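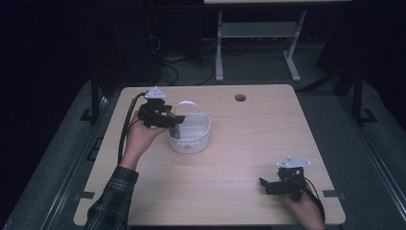
The little white basket with the arched handle, on the light beige table.

Basket and table questions, answered

I get a lot of mail about the small white basket and the table it sits on, way more than I get about anything I've cooked or painted, so I've put my answers in one place. Last tidied up July 2020.

Where did you get the basket?
It's from Stodatico, a housewares shop in Utham that sells mostly buckets and doormats. I bought a stack of 16 because they were cheaper that way and I have no self-control around storage. They still carry them, but white sells out first.

Is it metal or plastic?
Plastic! The whole thing is plastic, handle included. It's oval, with rows of small rectangular holes around the sides.

What do you keep in them?
Whatever is loose. One has clothespins, one has seed packets, one has all the batteries (good ones only, I finally threw out the mystery ones). I try to give each basket one kind of thing. As soon as I let a second kind in, it's a junk basket by the end of the week.

Won't small stuff fall through the holes?
Some of it, yes. Pushpins poke through and beads are hopeless. I cut a piece of felt for the bottom of the bead basket and that's been fine. Buttons stay put unless they're tiny shirt ones.

How do you clean it?
Warm water, dish soap and an old toothbrush for the holes. Shake it hard over the sink and leave it upside down on a towel. I don't put mine in the dishwasher -- a friend did and hers came out shaped like a potato chip.

Can I carry heavy things by the handle?
I wouldn't. Yarn and socks, sure. For jars I put my other hand underneath. I did try a full load of canned tomatoes once and I'd rather not talk about it.

What's the table?
It's wood, light beige with a faint grain, and the corners are slightly rounded so I don't bruise my hip going by. I bought it secondhand from Kiiskinen, the office furniture place, for 40 dollars. They had newer ones at 200 and I could not for the life of me see the difference.

What's the round hole near the edge?
That's a cable grommet, the kind desks have so cords can go down the back. My lamp cord goes through it when the lamp is out. People have suggested using it as a chute for crumbs and I'm a bit ashamed how long I considered it.

And the dark clips on the sides?
They hold the tabletop to its frame, one on the left and one on the right. Give them a check if you ever move a table like this.

Do you oil the wood?
I use Stamov paste wax, a thin coat, and I buff it with an old T-shirt. Try any wax on a spot you don't care about first! My mother had a table she waxed every spring from 1983 on, and by the end a coaster would slide clear across it.

How do you keep the table so clear?
I don't, most days. My rule is that a basket can come out for a job, but it goes back on the shelf before I start the next one. When I'm sorting, I put the basket toward the back and leave a big stretch of bare table in front of me to spread things out on.

Will you sell me one of your spares?
Sorry, they're all full now. Try Stodatico, and ask them to look in the back room, where the ovals usually are.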